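Review: The Pelletier Kitchen Task Set, after a season with our robotics club
Posted August 3, 2020 by Kirsten Lachance

I've been putting off writing this one up, partly because June got away from me and partly because I kept changing my mind about how many stars it deserved. I coach a high school robotics club, and this past season our older students took on a household tasks challenge, the kind where the arm has to open things, pick things up and put them where they belong. For that you need a kitchen, or at least something an arm will take for one, and after a lot of back and forth we spent our money on the Pelletier Kitchen Task Set. Several coaches have written to ask me whether it's worth it, so I'm going to answer all of you at once, and I apologize in advance for the length!

First, what you're paying for. The set cost us $227 with shipping, and it comes as one big box of play food and kitchenware in assorted sizes, along with a booklet of suggested tasks. You don't get a table, an arm or any appliances. The booklet has 26 tasks in it, sorted from easy to hard, and I'd call the first half very well thought out. They begin with moving one thing from a bowl to a plate, and my newer kids had that going in an afternoon, with a good deal of cheering. The later ones get vague. "Tidy the counter" is a fine thing to say to a teenager (good luck) but it isn't much help when you're trying to decide whether a run should count.

What I like best is the mix of shapes. When we started I was sure the hard part would be weight, and I had a whole speech ready about motor loads. The shapes gave us much more to chew on. The lumpy yellow ginger piece has been the star of the season, at least from a teaching point of view. It never sits the same way twice, and a grip that's lovely on a round piece of fruit will send it skating off across the table. Vinh Trịnh, one of our seniors, spent the better part of three meetings on that one piece, and the notes he kept on approach angles are now the first thing I hand to anybody new.

The colander is my other favorite. It's a soft mint green, with a ribbed wall on the outside and lots of little holes, and the ribs give the fingers something to settle against. We had far fewer slips with it than with the smooth bowls. My one grumble is that the color is so pale. On a white table, under our lights, the vision code kept losing the rim, and Lise Nguyen had to rework her thresholds more than once before it behaved. If you have a darker surface to work on, you may never run into this at all. We don't, so we did, and I'll admit she learned more from it than from anything I had planned for that month.

Now for the part everybody asks about, the oven door. A good many of the tasks in the booklet assume you have a small oven, and we brought in a toaster oven that we never plug in. I'd suggest you look at the handle before anything else when you choose one. You want enough space behind it for your fingers, with a bit to spare, and you want a door that swings down without a fight. We fixed ours in place early on, and I'm very glad we did, as a light oven will happily come along with the door when the arm pulls.

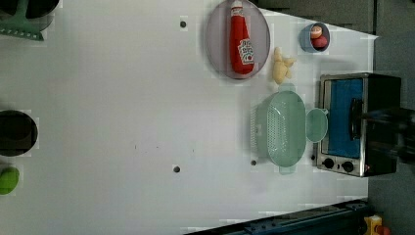 Our practice table with the gripper over at the oven door. Ketchup on the plate, colander and ginger in between.

The oven work is where the set really earned its keep for us, odd as that sounds when the oven isn't in the box. Once the kids could get the door open, they wanted something to put through it, and having so many different things on hand meant they could make the job a little harder each time. Colton Bergeron wrote a routine that opens the door, goes back for a piece of fruit from the blue bowl, and comes around again to place it inside. The first version was so slow that we all sat down to eat our sandwiches while it ran. He got it moving at a respectable clip by the end of the season, and he was so pleased with it that he made his grandparents watch the whole thing over video.

A word about wear. By our log we put the set through a little over a season of practice, up to 1,000 grips on the most popular pieces, and most of it has held up nicely. The paint on a few pieces of fruit has rubbed where the fingers close. The plates still look new to me. The box it all came in gave out early, so do yourself a favor and get a proper bin with a lid.

I should say something about the alternatives too. We borrowed a Wodex food set from another school for a couple of weeks, and it's cheaper and cheerful and perfectly good for younger kids, but the pieces are all much the same size and my group got bored with it. Ignacio Montoya, who coaches over there, swears by it for his middle schoolers and I wouldn't argue with him. The Brellon set is nicer than either and I'd love to own it, only our budget for the whole year wouldn't stretch that far.

Customer service was friendly. We were missing a bowl when the box arrived, I wrote to them that evening, and a replacement came with a short note inside. They couldn't tell me whether they'll ever sell pieces one at a time, which I'd very much like, as it's hard to justify a second full set just to replace a scuffed peach.

So, four stars out of five from me. I took one off for the vague tasks at the back of the booklet and that flimsy box. If your students already have an arm that can pick up a block and put it down again, and they're starting to roll their eyes at blocks, I think you'll be happy with it. If you're still getting the arm to move at all, hang on to your money for now and raid somebody's old toy kitchen.

I'll type up Vinh's notes on the ginger once he's given me permission. Leave a comment if you'd like a copy, and tell me what gripper you're using so I know which pages to send.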